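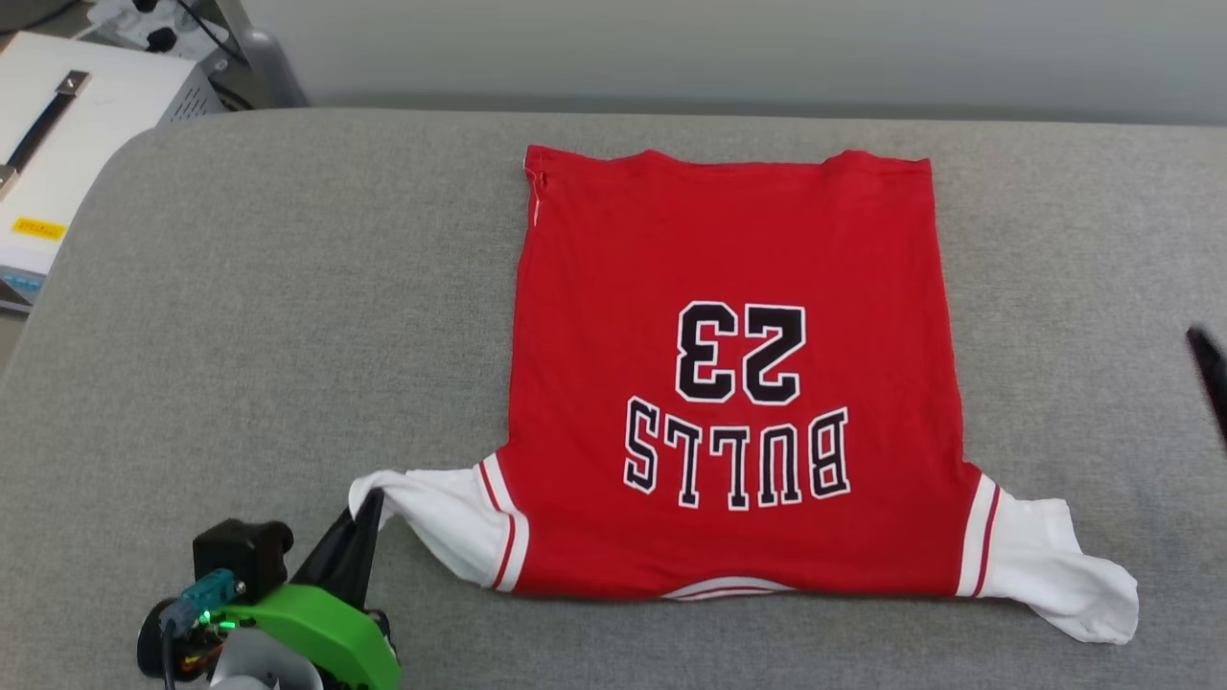

Werkstattbuch, Dienstag

Lesezeit: 1 Minute

Auflage Umari-Postkarten, 2612 Stück, heute früh auf der Papadakis angedruckt. Das Schwarz im Text steht sauber, im Rot der Rückseite sind nach 400 Bogen helle Streifen. Als Vorlage für den Kontrast nehme ich weiter das rote Trikot mit der 23 und dem BULLS darunter: schwarze Schrift, weiße Kontur, auf Rot noch von weitem lesbar. Auf der Karte ist unsere Kontur zu dünn und läuft beim kleinen Schriftgrad zu. Afroza setzt sie auf 0,5 mm.

Adressdaten von Fasis: 1138 Datensätze für Gurkevville, davon 5 ohne Postleitzahl. Savvas fragt nach. Serienbrief erst starten, wenn die Liste zurück ist. Das Feld Anrede war verrutscht, ist korrigiert.

Falzmaschine: linke Rolle gereinigt, Versatz jetzt unter einem Millimeter. Kuverts reichen noch für diesen Auftrag. Nachbestellen im August.

Kommentare

Vichien: Streifen kommen vom Gummituch, hatte ich letzte Woche auch.

Ifigeneia: Bitte Probebogen mit neuer Kontur aufheben.

Savvas: Drei Postleitzahlen sind da, Rest morgen.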